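Does oiling a beech tabletop every month do anything?

Gidovine
Bought a tin of Brumum board and table oil, 38 dollars for 9 ounces. The label says to recoat every month "for life." I've done it since May and can't see any difference from the side I skipped. Is this a real schedule or a way to sell tins?

Farkas
Way to sell tins. I oil mine when water stops beading, so maybe twice a year. Sand to 120 first, wipe it on, wait 15 minutes, wipe it off. The waiting matters more than the brand.

Bernuvus38
Disagree on 120. That's too coarse for a top you eat off. And beading tells you about the surface and nothing about what soaked in.

Farkas
What soaked in is doing what, exactly? I keep hearing "it feeds the wood." The wood is dead.

Gidovine
Ha. OK, so what about indoor light and dry air? The label makes a big deal of both. Our work room has pale wood too and I've never seen anyone oil it.

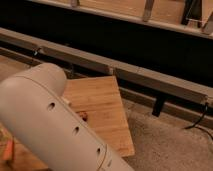
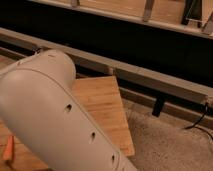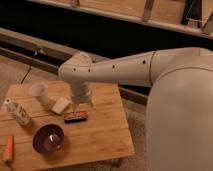 The work room, all three from the same day

Bernuvus38
Can't judge a finish from photos, sorry. Drip some water on it and see.

Farkas
Agree with that at least. Dry air will move a board whether it's oiled or not – oil slows it down a little, and I'd like to see a test that says more than that.

tallowandtwine
I've used Brumum for years and my table looks great. Maybe it's the oil.

Farkas
Did you leave half of it bare to compare?

tallowandtwine
No, why would I ruin half a table?

Gidovine
Mine's half bare right now and it isn't ruined. I'll leave it through the winter and post again when the heat's been on a while. Not buying another tin before then.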